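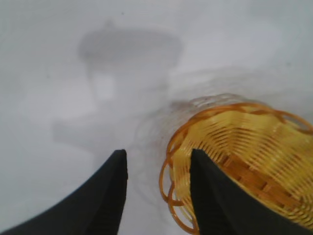
Sendar opens orders for its Trosano gripper kit

The Trosano kit from Sendar went on sale on 9th December, and small workshops that have been waiting for an easier way into robot handling should be very happy with it. The kit pairs a two-finger gripper with a small wrist camera, so the arm gets a close view of whatever it is reaching for — a woven yellow basket with a looped rim, say, lying on a plain white surface partly behind the right black finger and cut off by the edge of the view.

Baskets are a tough test! The rims are thin and uneven, and shiny strands throw back light in odd places. Sendar has built its practice set around household things like these, and buyers get 1000 recorded grasps to start from, plus the Plandum software for adding their own.

Setup takes 49 minutes by the company's own timing, with 2 cables to connect and no welding or drilling. The fingers come off by hand, and softer ones are due in April.

The first batch is 400 kits, sold through Menzies, which will also handle repairs and spare fingers. A loan program for schools and colleges is open too — applications go through the Menzies parts desk.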